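Section 4. Checks before and during a simulated grasp run

Filed under: Set-up guides / Rules and good practice / Simulation

This section applies to anyone running grasp tasks in the Clarusik simulator with a two-finger gripper and a wrist view. It assumes the scene has been loaded and the arm is in its home pose. Do not start a scored run until you have finished 4.1 and 4.2.

4.1 Open-jaw check

1. Set the run mode to Manual. The mode name stays on the status bar until you change it.
2. Send the Open command and wait for the joint readout to settle.
3. Look at the wrist view. Both fingers must be in view, with nothing between them.
4. Cycle the gripper 3 times. If the open width differs from one cycle to the next, reload the gripper model and start again at step 1.
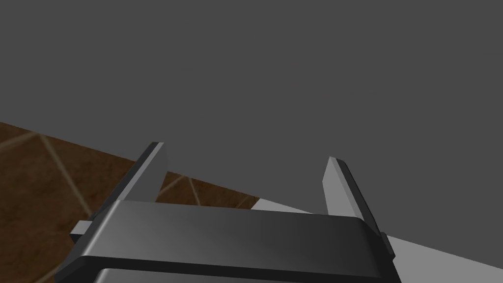
Ninico wrote in after the last edition to say that their group skips the cycling when a scene is reloaded on the same day, and asked whether the rule could be relaxed. It could save us a good part of the morning, the note said, and we have yet to see the width change after a reload.

The rule stands for scored runs. For practice runs you may skip step 4, but write "not cycled" in the run log so that the results are kept apart.

4.2 Speed and force limits

5. Open the Limits page and set the approach speed to 30 percent of the arm's full speed. Do this for every scene, even if the last user has already set it.
6. Set the closing force to the value on the object sheet. If the object has no sheet, use the lowest setting and move up one step at a time.
7. Save the limits under a new name. Do not overwrite the site defaults.

CAUTION: Limits saved in simulation are not approved for a real arm. Files must go through the transfer review in Section 9 before they leave the simulator.

4.3 Approach and close

8. Bring the gripper over the object in line with its upright axis. Keep the palm clear of the object at all times.
9. Stop and check that there is a finger on each side. Correct the wrist angle now -- once the fingers are moving, you should not steer.
10. Close at the set force. Do not lift until the contact readout is steady.

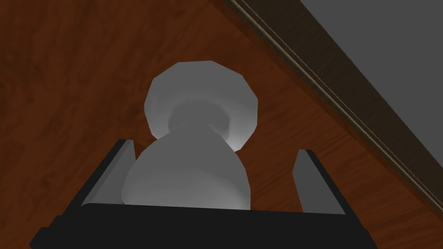 If only one finger reports contact, open the jaws, back off along the same line and center again. Do not push the object sideways to even up the gap. A push changes the start pose, and the run can no longer be compared with others in the set.

Note: Objects with a narrow middle and wide ends need extra care. Pick the grasp height from the object sheet and keep to it for the whole set. Mixed heights are the most common reason a set is sent back. 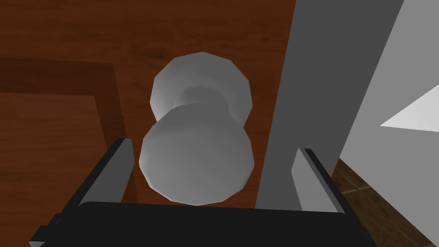

Fig. 4-3. Spool-shaped object between the open fingers, wrist view.

4.4 Moving between work areas

11. Open the jaws fully and confirm that nothing is held.
12. Raise the arm to travel height before turning the base.
13. Check the new area for objects near the path, including any that are only partly in view. Switch to a second view if you are unsure -- the wrist view alone does not show enough to judge clearance.

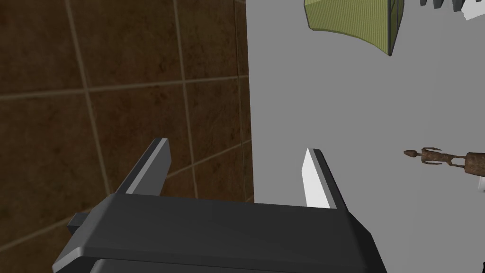 14. Lower the arm only after the path check has been logged. A set may hold up to 100 runs, and the path check is logged once for each move between areas.

Note: Sets recorded before June use the older log sheet. They remain valid and do not need to be entered again.

Related items
Section 3: Loading scenes and object sheets
Section 5: Logging failed grasps
Section 9: Transfer review
Nishad gripper model, release notes
Jimham log sheet, blank copy

Clarusik User Guide | Revised April 8, 2021 | Contact support | Back to top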